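These notes cover taking a processor out of a socket, cleaning it and putting one back in. They were written for the bench at Beseck, where we refurbish office desktops and a few small servers, but the steps are much the same for most boards with a metal retention frame over the socket. Allow about 67 minutes the first time, including the clean-up.

Processor, socket and plastic tray:

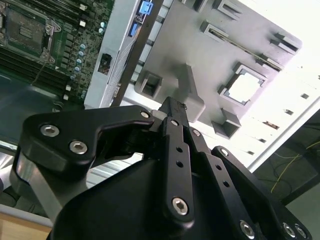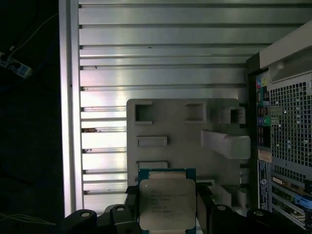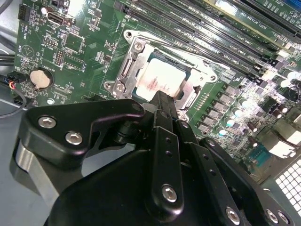
## Before you start

Shut the machine down, switch it off at the wall and pull the mains lead. Hold the power button in for a few seconds to drain what is left. Lay the tower on its side if the board is fixed upright, as it is much easier to work straight down into the socket.

You will need:

- a Phillips screwdriver that fits the cooler screws properly
- isopropyl alcohol
- lint-free wipes
- thermal paste
- an anti-static strap
- a tray or clean box for the processor

Clip the strap to bare metal on the chassis. Paint doesn't count.

## Taking the cooler off

Unplug the fan lead first. Loosen the cooler screws a couple of turns each, working corner to corner, until all of them are free. If the cooler won't lift, don't pull. Old paste sets hard and a straight pull can strain the board. Twist the cooler a few degrees each way until it gives, then lift it off and put it down with the paste side up.

If it is really stuck, put the screws back, run the machine for 7 minutes, power off again and have another go while the paste is still soft. Mind your fingers on the cooler fins.

## Cleaning the old paste

Do this with the processor still clamped in the socket. The frame holds it steady and keeps alcohol away from the contacts.

1. Wipe off the worst of the paste with a dry cloth, from the outside towards the middle.
2. Dampen a fresh wipe with alcohol and go over the metal lid until the wipe comes away clean. Three wipes is usually enough.
3. Clean the bottom of the cooler in the same way.
4. Leave both to dry.

Some pastes are coloured and leave a stain that looks worse than it is. If the lid feels smooth, carry on.

## Lifting the processor out

Press the lever down and slightly outwards to clear its catch, then let it rise slowly. Open the frame. Boards with screws on the frame need those undone first, in the order marked beside them if there is one.

Hold the processor by two opposite edges and lift it straight up. Keep off the contacts underneath. Put it in the tray straight away and write the machine number on the label. Theerawat Sombatkul keeps the list, and machine 74 still has no entry against it, so please check before taking a spare from the Rusix box.

## Fitting the replacement

Find the corner mark on the processor and match it to the mark on the socket. Check the notches as well if it has them. Lower it in flat and let go. It should sit level with no pushing at all. If it rocks, lift it out and look again.

Close the frame and bring the lever down. It takes a fair bit of force on some sockets and may creak a little.

Put a small blob of paste in the middle of the lid. Set the cooler down squarely, then tighten the screws corner to corner, a bit at a time. Plug the fan lead back in.

## First power-on

Go into the BIOS and look at the processor temperature. It should climb slowly and then settle. If it shoots up, switch off and check the cooler is seated evenly. Decha Nakpan has the spare mounting screws.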